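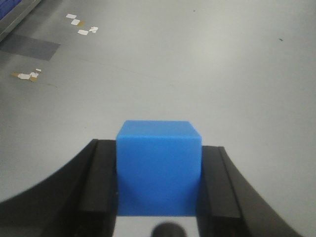
A block is a block, Felicidad Ocampo told the August meeting of the Meddale play library, and she would like to see one box of them sold without a promise printed on the lid.

MEDDALE, 21/02/2026 — Kovalel is putting a set of plain colored blocks on sale this spring under the name Palumbo. The company makes no claim that they will raise test scores, improve sleep, or prepare anyone for a career in engineering. They are cubes with slightly rounded edges and a matte finish. Children stack them and knock them over.

The set comes in two sizes, a box of 11 and a classroom tub of 111. The odd numbers have no teaching purpose. They are what fits.

Kovalel spent part of last year reading the leaflets that come packed with block sets, its own older ones included. Many spoke of "unlocking" something. Few said how a parent would know when it had been unlocked. The company's own 2-page leaflet, printed for an earlier line, said that sorting by color "builds lasting focus." Asked by its staff where that line came from, Kovalel could not find a source, and the leaflet has been dropped.

"I wrote some of that copy, and I'm not proud of it," said Cyprian Duda, product manager at Kovalel. "We had watched a few kids play for an afternoon. They looked busy. From that we got to lasting focus, and I'd like to know how."

The new box carries the name, the number of blocks, the age guidance and the address to write to when one goes missing. Single replacement blocks can be ordered in any of the set's colors, red and blue among them. 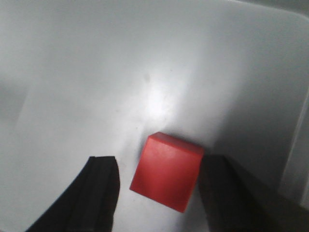
A red block on a smooth white surface.

The company is also wary of the word "timeless," which its sales partner Disholm asked to use in the spring catalog. Kovalel said no. Blocks get chewed, the finish wears, and a set that lives on a classroom floor may not look like much after 3 years. Disholm's catalog will list them as "colored blocks, plain."

Kalkidan Kahsay, who buys for Disholm, doubts the approach will sell. "Shoppers turn the box over and look for a reason," Kahsay said. "I like the blocks. I have taken a small order and we'll see."

Kovalel has no study to offer in support of the set and has not paid for one. It has no rating to quote either — the blocks were not entered for any award. Teachers who want to try the tub before buying may borrow one from the Meddale office and are asked to return it with whatever complaints they have, in writing if possible.

Press contact: Rhydian Mostyn, Kovalel, Meddale office
Orders and replacement blocks: Szymon Kurek, same address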